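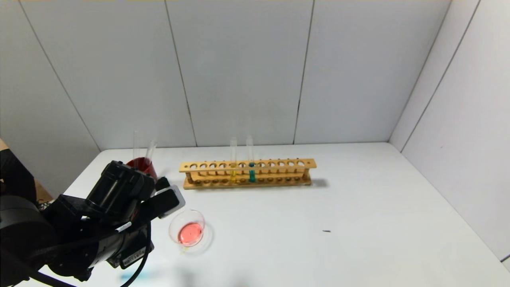
Imelda Baluyot wrote in February that she had loaded the spelling table, run it over a parish register, and found that half the surnames she cared about were missing, so could the README please say up front what the table covers and what it leaves out.

It does now. The table covers surnames and place names from the Erkwood district as they were written in church and tax records. It does not cover first names, occupations or house names. If your family came from the hill villages on the Mollora side, expect gaps. Those registers have not been transcribed yet.

Erkwood Name Variants, version 3

Contents

surnames.csv: one row per written form, with the standard form next to it
places.csv: the same for villages, farms and mills
sources.csv: the record books the forms were taken from
notes.txt: odd cases, in no particular order

All files are UTF-8 with a comma as separator. Fields that contain a comma are in double quotes. There is a header row in each CSV file and none in notes.txt.

Columns in surnames.csv

written: the name as it stands in the record, including abbreviations
standard: the form we group it under
source: an ID that matches sources.csv
certainty: a, b or c
remark: free text, often empty

Certainty a means the same person is found under both spellings. Certainty b means the spellings are used for the same household in different books. Certainty c means a transcriber thought they belonged together and wrote it down. Please leave out the c rows if you are doing automatic matching. They are useful when you are stuck on one person and want ideas.

About the standard forms

The standard form is a label for grouping and nothing more. It is usually the spelling found most often in the later books. Kröger is the standard form for Kroeger, Kröcher, Croeger and Kruger, and up to 6 further spellings depending on the clerk. We know that some families spelled Kruger are a separate line. They are marked in the remark column where the books make this clear, and left under Kröger where they don't.

Umlauts are kept in both columns. Version 2 wrote them out as oe and ue in the standard column, which broke searches for anyone who had typed the name properly. If your scripts relied on the old forms, the change is a simple find and replace.
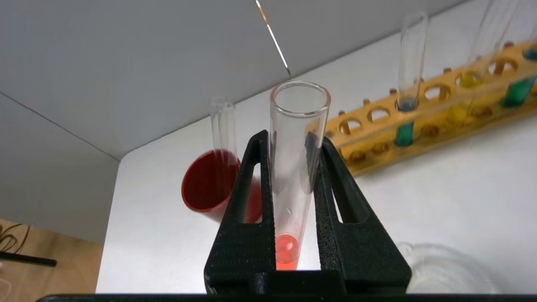
Place names follow the same rules, with one difference. A farm that changed its name is given two standard forms, and the remark column says which one is older. Brititz is listed as a village and also as a mill. The two are not next to each other, and the tax books mix them up, so check the source ID before you put anybody there.

How the forms were collected

Lieselotte Bauerfeind read the older books and typed the forms by hand. The later ones were read from microfilm by two people working separately, and their lists were compared afterward. Where they disagreed, both readings were kept and the row was marked c. Long s and round s are not distinguished. A doubled n or m written with a line over it has been spelled out.

Known problems

Women are often entered under a husband's or father's name only, so maiden names are thinner than they should be.

One tax book is water stained from leaf 400 to the end. Forms from those leaves are marked c, even when they look fine.

Sorting in a spreadsheet may move Ö to the end of the alphabet. The files themselves are sorted with Ö next to O.

Do not use the number of rows to judge how common a name was. A rare name with messy spelling can have more rows than a common one.

Corrections

Send the written form, the page and the book. A photo of the entry helps if the hand is bad. We can't accept corrections taken from online family trees unless the record is named. Batches are fine, but please keep each file under 1000 rows.

License

Free to use and copy, including in printed family histories. Please name the table and the version number.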